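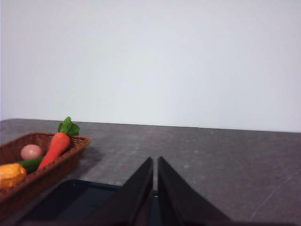
A toy carrot in a woven basket, its leafy top standing above the rim.

Play food

5 min read

Play food is the general name for toy versions of things people eat, made for children to handle, sort, "cook", serve and carry about. Fruit and vegetables are the oldest and still the most common sort, followed by bread, eggs, cakes and the various small tins and packets that go with a toy shop. It is usually kept together in a basket, a crate or a drawer of its own, and a good many families will tell you that the basket gets as much use as anything in it.

Materials

Wood, felt, knitted or crocheted yarn, moulded plastic and papier mâché have all been used, and most home collections end up a friendly mixture of several. Wooden pieces are pleasantly heavy in the hand and survive being dropped, though the paint wears at the edges. Fabric pieces are quiet and light, and a parent with a bag of scraps can turn out a passable radish in an evening. Plastic is easy to wipe down, and hollow pieces weigh very little, so a small child can carry a whole "dinner" across the room without help.

The carrot

The carrot deserves a few words to itself, as it turns up in nearly every set. Its shape is simple to make and very hard to mistake, even for a child who won't go near a real one, and the two strong colours, orange and green, can be picked out from the far side of a room. The leafy top is also a natural handle. Children pull carrots out of baskets, cushions, sandpits and one another's sleeves, and the garden game of planting and pulling is often the first pretend game in which play food has a part.

Makers differ on how to do the greens. Some give the carrot a single flat leaf, some a tassel of yarn, and others a fuller tuft. The fuller kind looks grand but is the first thing to go limp or get chewed, and menders of old toys see a great many bald carrots. The toymaker Annelore Teuber, whose workshop at Grollus made vegetables and very little else, is remembered for selling spare tops by the handful, and her October list one year offered 17 kinds of greenery, from beet leaves to a rather optimistic fennel.

Baskets

Wicker has long been the favoured container. It looks like the real thing from a market or a kitchen garden, it's light, and crumbs and dust fall through the weave or can be shaken out. A low, open rectangular basket suits small children best, as they can see what they have without tipping it all on the floor (though they will very likely tip it all on the floor anyway). Deep round baskets hold more, but whatever is at the bottom tends to be forgotten until the next big tidy.

For the same reason it pays to keep the number of pieces modest. Urmila Kushwaha, in her handbook for playgroups, suggests putting out only four or so pieces per child and rotating the rest from a cupboard, a habit that also makes the old favourites feel new again when they come back.

Care

Painted wood should be wiped with a damp cloth and dried straight away, never soaked. Felt and knitted pieces can be washed by hand in cool water, squeezed gently in a towel and left flat. A wicker basket does well with a soft brush along the weave, and any broken cane ends should be snipped and sanded before they catch little fingers. Loose leaves and stalks ought to be sewn or glued back on promptly, as they are just the size to be swallowed.

Collecting

Older play food has a small but very devoted following. The best-known private collection, put together by Dae-han Yoon and Farzana Patwary and kept at Wullon, has 1,456 pieces, 114 of them carrots. Visitors are said to ask for the carrots first.

See also: Toy kitchen; Toy shop; Basket weaving; Pretend play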